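Unloading the dishwasher: where do the minutes go?
Project report, Household Routines module
Benoît Arnaud, handed in 22nd November

Short version of the question. Everyone in our house hates emptying the dishwasher, so is it the dishes or the layout? Started in June, logged unloads in a shared kitchen, 3 people taking turns.

Kitchen setup: white countertop, dishwasher under it, slatted rack near by.

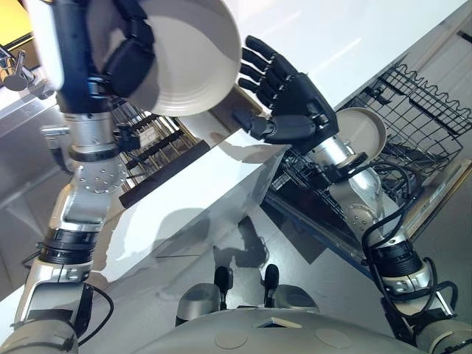
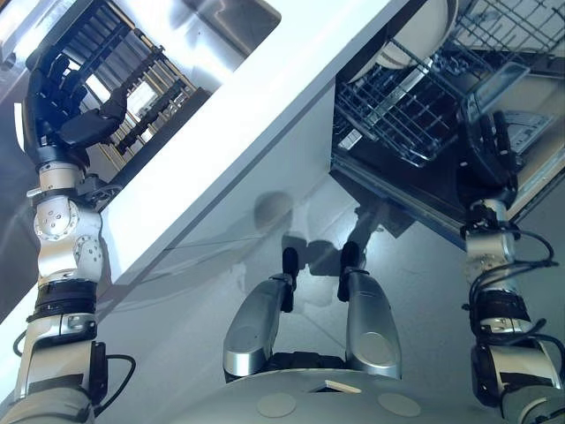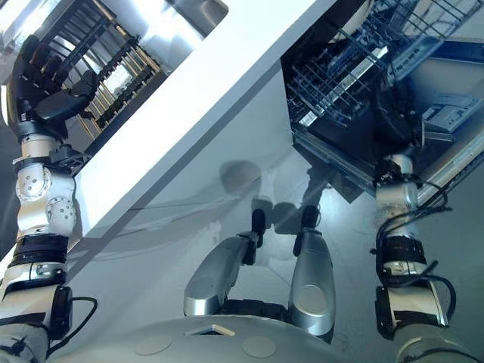 Method. Timer on phone, started when the door comes down, stopped when it's shut again. 40 unloads total. Everything written in the Prullell notebook app then copied to a spreadsheet by hand (so a few typos in there, sorry). Items logged one by one, 2,317 in all. Cutlery counted seperately after the first week, before that it was lumped in with "small stuff".

Results. Plates are quick. Same shape, same shelf, you get a rhythm. Cups slower, mostly because of the top cupboard. Worst by far: lids and plastic boxes. They flip over, hold water, and then somebody stands there with a towel looking for the matching half.

Bottom rack first was better than top rack first for all of us. Top rack first drips on the plates below and then the plates need drying too. Obvious once you write it down but two of us had always done it the other way.

Second finding, stacking on the counter and then doing one trip per cupboard beat carrying things one at a time. Needs clear counter space though. On days with shopping bags out it made no diference.

Problems. No control for how full the load was. Also we changed detergent halfway, from Mirani to Drokitz, and did not note which day.

Next: try grouping lids in one corner when loading. Table of times is in the appendix, chart still to come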